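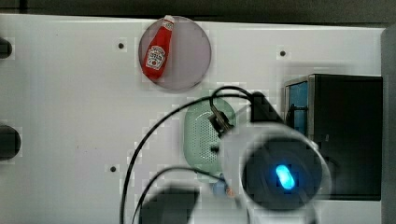
How many demos before we retrain? 334 in the set, then retrain, same as the February batch.

Thursday, May 3, 2018

Tedia rig, afternoon. Collecting for the Trarnico pick set. Leader arm calibrated first thing, joint 6 still drifts a bit after homing, re-zeroed and carried on. Need to look at that encoder cable properly some time, not today.

Rules for this round, writing them down so we all do the same thing:

- start every episode from the home pose, not from wherever the last one ended
- one task per episode, no tidying up at the end with the recorder still running
- if you fumble the grasp, KEEP GOING and recover. Recoveries are the thing Nusgate was short of
- full aborts go in the reject folder, dont delete

Wrist view is the one I worry about. When the gripper gets close to the perforated green thing the holes fill the whole view and there's not much else to go on. Depth guess is going to be garbage at that range. Want to try training with wrist view dropped out on a fraction of episodes and see if the overhead carries it.

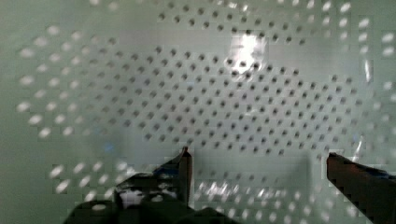
Wrist cam, close range. Glare near top center.

Lighting: leave the overheads alone between episodes please. Two people with different ideas about the dimmer = two datasets.

Also the timestamps. Overhead and wrist streams were 2 frames apart at the start of the session, restarted the logger, now they agree. Anything recorded before the restart needs the offset applied, I put a note in the Escobedo sheet. Script for it is in tools, untested on the long episodes.

Layout changes next. I've been lazy and keep approaching from the same side, 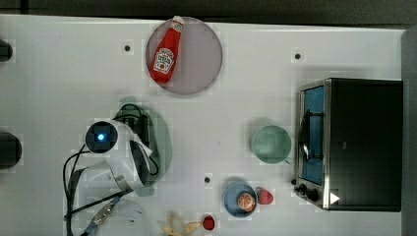 so the policy will just learn the one path and fall over when anything moves. Plan is shuffle positions every 6 episodes, toaster oven included, and swap who is on the leader arm at the same time. Different hands help more than different layouts I think, no proof.

To do:
- check free space on the logger disk before strating again
- relabel the episodes tagged "misc"
- ask Nusgate what gripper speed cap they used
- tape down the arm cables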